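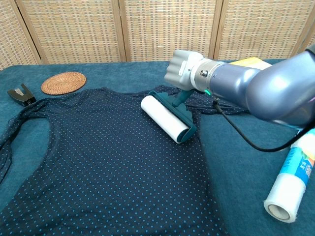

Una lectora me escribe que lleva toda la vida lavando la ropa oscura con la clara «en frío, que no pasa nada», y que por qué sus blusas azul marino parecen el lomo de un gato a los dos meses. Pues justo por eso, querida lectora, ¡por mezclar! La toalla suelta pelusa, la blusa la recoge, y luego venga a pasar el rodillo quitapelusas por las mañanas con el café en la mano.

Yo separo así: lo que suelta (toallas, felpa, forro polar, calcetines gordos) por un lado y lo que atrapa (viscosa, punto fino, pana, casi todo lo negro) por otro. El color me importa menos de lo que me importaba antes, la verdad. Y todo del revés, con los botones abrochados.

Lo del centrifugado también tiene su miga. Para las blusas no paso de 600 vueltas; con las camisas de algodón subo a 700 y tan contenta. Mi lavadora vieja, la del piso de Quintana, solo tenía dos velocidades y me dejaba los cuellos hechos un acordeón.

Otra cosa: vaciad los bolsillos. Un pañuelo de papel en un lavado de oscuros es una tarde perdida -- lo digo con conocimiento de causa. Si ya ha pasado, no volváis a lavar enseguida. Dejad secar la prenda del todo, sacudidla por la ventana y después el rodillo, siempre en la misma dirección y sin apretar mucho en las costuras.

El filtro, una vez al mes. El mío lo limpié en febrero y salió una horquilla, media goma del pelo y una bola gris que prefiero no recordar. Poned una bandeja baja debajo antes de abrirlo, que sale más agua de la que una se espera.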